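Ticket 873 - Clendeo help desk
Subject: Shared drive drops out every time the label printer wakes up
Opened by: Lenka Kadlec, Torkmont office
Opened: June 2022
Status: Open, waiting on parts

Hi all, me again! I know I closed my last ticket saying everything was fine, and it was fine, for almost a whole afternoon. Then I went to print shipping labels for the Kuruc order and the shared drive vanished off my computer. Little red X, the whole thing. Came back by itself a minute later, but by then the order sheet I had open was read-only and I'd lost my edits (my own fault, I never save).

So I did what you asked last time and started keeping notes.

What I see: the label printer sits asleep most of the morning. I hit print, it wakes up, and right about when the first label comes out the drive goes away. The internet stays up the whole time. I had a radio stream going and it never skipped. Error code on my screen is 603, and then a long message about the network path that I'm not typing out again, I pasted it into the last ticket.

What I've tried: restarted my computer. Restarted the printer. Swapped the printer's cable for one from the supply closet - no change. Took the drive letter off and mapped it again, which got me one clean batch of labels and a lot of false hope. Oh, and I moved the printer to a different wall outlet because my brother-in-law swore it was a power thing. It was not a power thing. Or anyway it still happened.
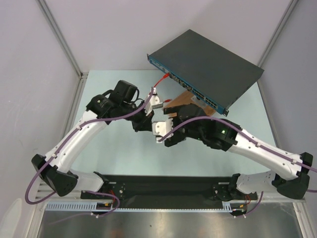

Update, next morning. Your tech called back (thank you, that was fast!) and had me look up the printer's address on its little menu, then the address of the drive. They're the same. Same numbers all the way across. She said that would do it, since both of them are trying to answer to one name whenever the printer is awake. I asked why it only started now and she wanted to know if anything had been reset lately. Well, yes. We had the power outage, and after that the printer came up in German and I did a factory reset to get it back to English. I didn't think to mention it because it seemed like a separate problem.

She walked me through giving the printer a new address. The menu only has arrow buttons, so you scroll through every digit one at a time, and if you go past the one you want you have to go all the way around again. I did it 2 times because I backed out without saving the first time. Then I had to tell my computer where the printer had gone, and that part was easy.

Printed 5 labels. Drive stayed put. Let the printer go to sleep over lunch, woke it up, printed another batch, drive still there. I'm cautiously thrilled.

Still open on my end:

The Borudano laptop up front can't find the printer now. I'm guessing it's still looking at the old address, and I don't have the admin password for that one. Could somebody reset it or just log in and fix it?

Also the cable I took from the closet has a broken clip, so it slides out if you bump the desk. The original one went in the trash before I noticed. Please send a replacement, a longer one if you have it - the printer is back at its old outlet and it's a stretch.

And could you put the drive's address somewhere the rest of us can find it? I wrote it on a sticky note under my keyboard, but I'm out most of November and I know how that'll go.

Leave the ticket open till the laptop is sorted, please. I'm at my desk until four most days and you can call the front number.

Lenka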